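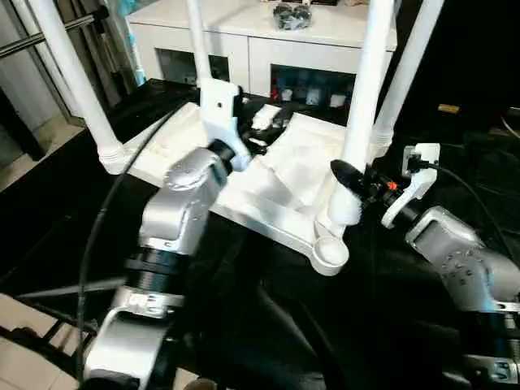
Slide 1. Two arms at the white platform, cloth in the middle.

Kevin Castaño, cell upkeep session, notes to self. Fourteen slides, 20 minutes, leave time for Mahmoud to argue.

Start with the brochure line. Hovix told us the cell would need "minimal attention once commissioned". Read it out slowly. Then say that I've kept the log since May and it has 231 entries in it. Pause here. Somebody from Marnon will say most of those are trivial, and they're right, but each one had a person standing at the table with a hex key.

Stay on the first slide for this bit. Point at the platform and the poles. Ask the room which of those things they'd check first on a Monday morning. Most people say the arms. I'd say the platform. The arms know where their own joints are, give or take. They have no idea that someone leaned on the table while reaching for the cabinet. If the platform shifts a few millimetres, every taught position over it is wrong and the controller will report that all is well.

So, our order of checks:

Feet and collars on the poles. Hand on each one, try to turn it. Don't trust the look of it.
Platform against the tape marks. If the tape has lifted, stop and redo the tape before anything else.
Gripper brackets. The left one is white printed plastic. Hovix calls printed parts "production grade". I call them something you keep spares of. Check for whitening near the screw holes.
Connector on top of the right-hand bracket. Press it home, then follow the cable back with your fingers.
Black cable on the left. Run the arm through its full reach at slow speed and watch the slack the whole way.

Next slide, cables. Say plainly that this is where our hours went. Irico's service sheet says inspect every 2,000 cycles. I don't know where that number comes from and when I asked, neither did they. A cable that sweeps across open space wears according to what it rubs on. Ours gets looked at every morning and it takes less time than finding the sheet.

Cloth slide. Expect the question "why not a harder surface?" Short answer: cloth is the job. Longer answer: it creases differently every time, and anyone showing you a demo on a freshly ironed one should be asked to scrunch it up and go again. I did ask. The Huamán people were good sports about it. Don't name the other lot.

Calibration slide. Go easy, half the room won't care. Main point is that the automatic routine passes with a loose collar. We tried it on purpose, twice. A green tick means the routine finished. Get a steel rule and check one corner by hand.

The table cover. It wrinkles. Bits get under it. Small thing, but a screw under a foot tilts the platform and you'll spend the afternoon blaming software. Lift, wipe, relay, then do the tape check again.

Mahmoud Tawfik's counter-argument, be fair to it: he reckons we over-check and that some of our faults come from fiddling. He may have a point about the connector. I've agreed to leave it alone for a month and see. No result yet, so don't let anyone push me into giving one.

If running long, skip calibration, keep cables.

Last slide is the blank log sheet. Date, what you touched, what you found, initials. Copies are on the chair by the door. Questions, then hand back the clicker.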